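The Herath open day, or how I spent a September afternoon looking at cream-coloured tables

I should say at the start that I don't trust open days. A place that has been swept for visitors tells you how well it sweeps. But Herath have been talking up their letter blocks and trays for a while now, a friend's school is thinking of buying a set, and Baltach is only two stops up the line from me, so I went.

The building is behind the tile warehouse. If you come by train, ignore the sign at the station, which sends you round by the main road and adds a good ten minutes. Go over the footbridge instead. Doors opened at half past one and there was already a queue for the tea.

You're given a sticker and a folded sheet with 1,942 printed on it in large figures. This is how many sets they say went out to schools and nurseries last year. I asked how many had come back, or been left in a cupboard, and was told that was an interesting question. It was the last I heard of it.

The first room is a sort of display of the older ranges. There is a counting frame called the Dustetti, which I remember from a waiting room years ago and which hasn't improved. The beads still stick. Next to it was the Ukon, a box of wooden shapes that the label describes as "open-ended". In my experience that word covers anything sold without instructions. A little boy in front of me had put all the Ukon shapes in his hood by the time we moved on, so perhaps I'm being unfair.

The letter blocks are in the long room at the back, and they are what most people had come for. The idea is simple enough. You get a set of lower-case letters, one to a block, and a long, shallow tray with a slot running down it. The letters go in the slot side by side and the word stays in line. The full school box has 122 blocks in it, and the price on the sheet made the woman beside me laugh out loud.

I'll give them the tray. Anyone who has tried to spell with loose blocks on a table knows that the word wanders off, and a sleeve goes through the middle of it, and then there are tears. The raised edges do help. You can pick a block out and put another one in without disturbing its neighbours too much. I tried it at the visitors' bench and it was pleasant to use, in the way that a well-made drawer is pleasant. I'd have been happy with that and gone home.

The talk was where they lost me. We were shown a slide claiming that children using the tray were 100 per cent engaged. Engaged with what? Compared to what? A four-year-old will be fully engaged with a puddle. Somebody at the back asked whether there had been a group without the tray and the answer wandered off into colour. The colours matter very much, apparently. The blocks I saw were red or blue, and I had assumed, as I think any parent would, that one was for vowels and one for consonants. It isn't so. There were o's in both colours on the tables. When I brought this up I was told the mix was deliberate and stopped children "leaning on the colour". Fine, but then why have colours at all? And if you do have them, half the reception teachers in the country are going to spend their first week explaining that they mean nothing.

I have a smaller grumble about the letters themselves. They are plain white lower case, nice and clear, but a b on a block is a q once it's been turned upside down, and small children turn everything upside down. A line under the letter would sort it out. I couldn't find one on any of the blocks I handled. I was told it had been "looked at".

The tables I did like. They are cream, low on clutter and easy on the eyes, and a bright block shows up well against them. Whoever set out the room had the sense to leave plenty of bare surface round the trays. I've been in plenty of classrooms where the blocks have to fight for space with glue sticks and somebody's lunch, and I would have liked to see the set under those conditions. It is easy to look orderly in a tidy room.

As for the practical side: the tea was free and the biscuits were gone by three. There is one toilet. The shop is by the exit, naturally, and sells the tray separately, though the person on the till didn't seem sure whether it would take the older blocks. I bought 2 trays anyway. I have a tin of old letters at home and if they fit I shall have saved myself a fair bit, and if they don't I own a pair of very nice pencil holders.

Would I tell my friend to get the school box? Not yet. I'd want to borrow one for half a term, with real children and no slides, and see what's left of it. Herath say they don't lend. They might think about that.
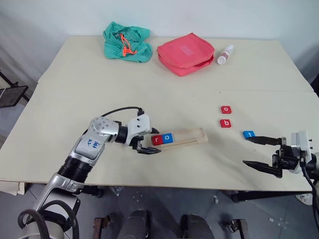

The long room: r and o in the tray, with another o, a b and a t still on the table.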